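Reprise de la saison : le point du club

À l'approche de la reprise, il nous a paru utile de revenir sur l'intersaison et de préciser les conditions dans lesquelles l'équipe première abordera la seconde moitié du championnat. Les lecteurs réguliers de ce blog savent que nous nous efforçons d'y rendre compte de la vie du club de Gadstead avec exactitude, y compris lorsque les résultats ne prêtent guère à la satisfaction.

La première phase s'est achevée sur un bilan modeste : cinq victoires, six défaites et une rencontre abandonnée en raison de la pluie, alors que nos lanceurs avaient pris un net avantage. Le classement nous situe au milieu du tableau. La qualification pour les phases finales demeure possible, à condition de ne plus céder de points à domicile, où deux rencontres ont été perdues dans les dernières séries.

Sur le plan offensif, Partanen a terminé cette première phase avec un total de 919 courses, toutes compétitions confondues. Il s'agit du meilleur total du club. Son association avec Wadar, en ouverture, a donné à l'équipe une assise qui lui faisait défaut l'an dernier. Le milieu de l'ordre de batte reste en revanche irrégulier. À trois reprises, de bons débuts ont été suivis d'un effondrement rapide, et l'encadrement a consacré une large part des séances d'hiver à ce point précis.

Le lancer appelle un jugement plus nuancé. Les lanceurs rapides ont été contrariés par les blessures, tandis que nos deux spécialistes de l'effet ont assumé une charge supérieure à celle qui était prévue. Leur régularité mérite d'être saluée. Il conviendra toutefois de mieux répartir les séries, notamment lors des rencontres disputées sur deux jours. 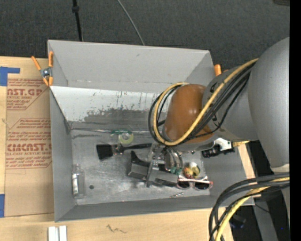 Bras robotisé au-dessus d'un bac métallique.

La commission sportive, réunie sous la présidence de Monique Roussel, a arrêté la composition du groupe élargi. Deux joueurs issus de la formation y font leur entrée. Le premier est gardien de guichet et assurera la doublure du titulaire ; le second, batteur gaucher, pourra être aligné en numéro quatre dès la première journée. Le capitanat ne change pas de mains. La question avait été posée après la lourde défaite concédée à Trivevari, mais la commission a estimé que la continuité devait prévaloir.

Cette défaite a d'ailleurs donné lieu à de longues discussions parmi les supporters. Le choix de lancer en premier, sous un ciel couvert, était défendable. La piste s'est révélée plus lente que prévu et nos adversaires ont su en tirer parti avec patience. À titre personnel, je considère que l'erreur véritable se situe plus tard, dans le placement des joueurs de champ après la pause : trop de courses faciles ont été accordées côté jambe, et deux réceptions à la portée de notre défense n'ont pas été assurées.

La première rencontre de la phase retour est fixée au 7 mars, sur notre terrain. L'adversaire sera précisément Trivevari, ce qui devrait attirer un public nombreux. Les portes ouvriront 30 minutes avant le tirage au sort. Les abonnements délivrés en début de saison restent valables jusqu'à la dernière journée, en juillet, et donnent accès à l'ensemble des rencontres à domicile, hors phases finales.

Il est rappelé que l'accès à la pelouse est interdit pendant les pauses – cette règle s'applique également aux familles des joueurs. Les jeunes licenciés souhaitant s'exercer au lancer disposeront des filets situés derrière le pavillon, sous la surveillance d'un éducateur.

Le compte rendu de la rencontre sera publié ici même, accompagné de la feuille de score complète. Les commentaires restent ouverts sous ce billet et les remarques relatives à la composition de l'équipe seront transmises à la commission sportive.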